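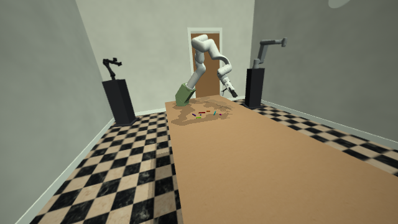 Figure 2. Simulated tabletop, white arm on green base at the far end.

4.2 Split refunds and the end-of-day close

Same setup as 4.1 except for the refund step. One register, one cash drawer, Funetti as the card processor, Clerico for the books. Export runs at close, 11 p.m. local.

A split refund is one where the sale was paid with two tenders, usually a gift card plus a bank card, and only part of the order comes back. Most systems let the clerk pick which tender gets the money. Skernadum does not. It refunds the bank card first, up to the amount charged, then puts the rest on the gift card. Baidoo goes the other way round by default; there is a setting for it under store options but it only applies to sales made after the change. We left it on default for all runs.

We entered 300 sales with split tender and refunded part of each one. 98 of these were refunded after the close, so the refund landed in a different batch than the sale. Those are the hard ones. Same-day refunds matched in both systems, no manual work needed, and we dont discuss them further.

Of the late refunds, 20 showed up in Clerico as unmatched under Baidoo. All had a gift card balance that had been spent down between the sale and the refund. The system opens a new card number in that case, and the export carries the new number only. No link back to the original receipt. A bookkeeper would have to search by amount and time of day, slow work when several refunds share a price.

Skernadum had 2 unmatched. Both were tax rounding, a penny off on the returned line. Tax is worked out per order at the sale but per line at the refund, so a small gap is expected on orders with many cheap items. Posting the penny to an over/short account cleared it.

Tips not covered. Nor store credit issued on paper, wich neither system tracks by number. Exchanges are entered as a refund plus a new sale and are handled in 4.3.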